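A success rate is a poor way to report robot assembly, and the Komemance results show why. The group ran 500 trials of parts going into a desktop computer and gave us one number, 82 percent. Which step failed? The paper has a single table and it doesn't say.

I would trade that number for a breakdown by step. Picking a part from a printed fixture is one problem. Setting it into an open case, with cables and sheet metal in the way, is a different one — and most of the difficulty is there.
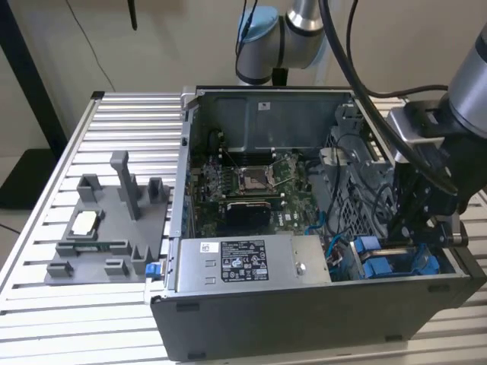 Two-arm computer assembly cell, with the parts fixture beside the open case.

The Galbraith method scores 6 stages separately and counts a human reset as a failure. Its totals look worse on paper. They also tell you what to fix on Monday, and 200 trials scored that way are worth more to me than 500 scored as pass or fail.

The objection is that stage scoring takes longer and labs disagree about where a stage ends. Both are true. Pick a boundary, write it down, and publish the logs.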